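Pravesh Mabuza and the Basket That Wouldn't Let Go

I first heard about the stall from a friend of a friend, who described it as "the day the robot got into a fight with a basket." That was enough to get me on a train to Tirnthorpe, where Pravesh Mabuza runs testing for a small home-robot outfit called Pukix. They have the upper floor of an old furniture showroom, a kettle that takes forever, and one arm on a wheeled base that everybody calls Rono. I'd asked for half an hour. I got most of an afternoon, two mugs of tea and a very detailed account of a motor overheating.

Pravesh is tall and talks fast, and he apologized three times for the state of his desk before we'd even sat down. Then he pushed a stack of printouts out of the way and launched straight in (I hadn't asked a question yet!).

"So you want the basket," he said. "Everyone wants the basket."

A perfectly ordinary Friday

The job was simple enough on paper. Rono was learning to tidy a room: pick things up off the floor, put them in a container, move the container to one side. The team had been at it for months with plastic tubs and it was going well. Pravesh says it was going a bit too well, and he wanted something harder.

"Plastic tubs are lovely," he told me. "They're stiff, they're smooth, they've got a nice flat lip. You close on the lip and the tub comes with you. But go into anybody's house and count the plastic tubs in the living room. My mother has baskets. Everybody's mother has baskets."

So they bought baskets. The log entry for the run that went wrong is dated 10/14/22 and it is, I have to say, a wonderfully flat piece of writing. "Grip fault on lift. No release on command. Manual stop." That's all of it. Pravesh wrote it himself and he winces when he reads it back.

"I was cross," he said. "I wrote it standing up."

I asked him to take me through it slowly, as somebody who can just about program a microwave. He was very patient. Rono rolled up to the basket, reached down, closed its fingers over the rim and started to lift. The basket came up a little and caught. The arm felt the extra load and did what it had been told to do with a heavy container, so it gripped harder. One fingertip slid off the rim and went through a gap in the weave.

"And then it's hooked," Pravesh said, bending a finger to show me. "Like when you catch your sweater on a door handle and you keep walking."

The software noticed something was off and asked the gripper to open. It opened, partly. The fingertip was still bent behind a strand, so the opening move just pulled the strand tight. The gripper reported that it hadn't reached its open position, and the software, being helpful, asked again. And again, and again.

How many times? He had the number ready.

"It asked 473 times. In the log it's just page after page of the same line. I printed it out for the wall and then took it down, it was making people sad."

Where was everybody?

I wanted to know why it had gone on so long, and I could tell it was the part he liked least. There were two people in the room. Dramani, who looks after the mechanical side, was at the bench with his back turned and headphones on. Pravesh was at the laptop watching a graph.

"I was watching the wrong graph," he said. "I had the base position up. The base was fine! The base was having a great day."

The stop button was on the far side of the arm from both of them. It had been moved there that morning to make space for a table. Pravesh had to walk around the whole thing to reach it, and he admits that for a second he thought about reaching across instead.

"I had my hand out. Then I thought, it's got tension in it, and if that strand snaps, the arm's going to jump, and my face is right there. So I went around. It cost me a few seconds and the motor got hotter, and that's fine. Motors are cheap."

Was he scared? He thought about this for a while. The kettle clicked off behind us at last.

"Afterward, yes. Not of that arm so much, it's not very strong. I was scared of how normal it felt to lean over it."

The strand did snap, as it happens, when Dramani was working the finger loose by hand with the power off. It made a crack he says he heard through the headphones, which he had put back on. The damage came to one broken strand, a cooked finger motor and a scuffed fingertip. No one was hurt. The replacement motor took ages to arrive, and Rono sat under a sheet looking sorry for itself.

What the wrist sees

Pravesh turned his screen around to talk me through the camera, which he thinks was half the problem. Rono has a little camera down by the wrist, and it's what the arm leans on when it gets close to something. I'd imagined a nice clear view, a bit like a TV cooking show. It's much closer in than that, with large stretches of plain pale surface and then, suddenly, a big dark curve of wicker down in the corner.

"Look at the side of it," he said, tapping the glass. "On the left there it's solid, all those upright strands jammed together. Now go right and it's holes, rows of them, with the light coming through. To you that's one basket. To the old software, all those bright spots were bits of background, so it drew the edge of the basket in the wrong place and thought it had room for a finger."

I said the rim looked like a rope. He got quite excited about that.

"Yes! And it's lumpy! You see the ridges, and there's that bit of fluff sticking out at the side. Where's the edge? Is it the fluff? The old code would sometimes say it was the fluff. With a tub you get one clean line. With this you get a sort of hairy suggestion."

There was a good deal of blank gray and off-white in the view too, and I wondered if that mattered. He said it did, more than he'd expected when he started. Plain surfaces give the software very little to hang on to, so when it's trying to judge how far away it is, a busy, twisty basket next to a big smooth panel is an awkward pairing.

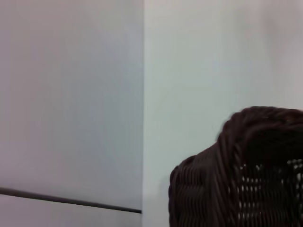 What they changed

The first fix cost nothing. The stop button went back to the near side and is now bolted down, and there's a second one on a lead that whoever is running the test has to hold. Pravesh says it's annoying and that he's glad it's annoying.

The second was in the software, and it took Pravesh a single evening. If the gripper fails to open after 2 tries, it stops trying. It goes slack, the lights on the base turn amber and it waits for a human being.

"I'd written retry code a hundred times in my life for web pages," he said. "A web page doesn't mind. You can ask a web page all night. I just did the same thing here and didn't think about there being a motor on the other end, pulling."

I liked that he said "I." It would have been easy to say "the team."

The third change was to the gripping itself. Rono used to squeeze harder whenever a load felt heavier than expected. Now a surprise in the load makes it stop lifting and lower back down a bit, and it checks whether the weight goes away. If it doesn't, it's probably snagged. Dramani also filed the fingertips rounder and put soft caps over them, slightly too fat for most of the gaps in the baskets they own.

"Most," Dramani called from the bench. It was the only thing he said to me all afternoon.

And then there were the pictures. Pravesh spent a good part of the winter going through close-up wrist views by hand and marking where the basket really ended. He got through 3120 of them. I asked whether that was as dull as it sounds.

"Worse. But by December I could tell you which basket it was from a corner the size of a stamp. I started doing it in shops. My partner had to ask me to stop touching the displays."

So is it fixed?

He wouldn't say so, and I pushed a bit. The plan is to do 1000 lifts with mixed baskets before anyone outside the building gets near Rono, and they're about 600 in. There have been snags in that run. The difference, he says, is that they're boring. The arm goes slack, the amber lights come on, somebody sighs and unhooks it.

"I don't mind it getting caught," he said. "I get caught on things. I minded it not knowing when to give up."

I asked what he'd tell another small team starting on the same sort of work, and he went off on a long detour about bench heights before he came back to it. Hold the stop button in your hand. Put the right graph on the screen, and if you don't know which one that is, put up the motor currents. Read your own retry code out loud to someone who doesn't write any. He'd done that with his sister, after the fact, and she'd said "but what if it's stuck?" before he reached the end of the second line.

We did go and see Rono before I left. The sheet is long gone. I was handed the stop button on its lead, which is heavier than you'd think, and Pravesh started a lift while I stood well behind the yellow tape with my thumb ready. The arm went down, took hold, paused for what seemed like forever, and came up with a basket. I nearly pressed the button anyway.

"People do," said Pravesh. "We count it as a pass."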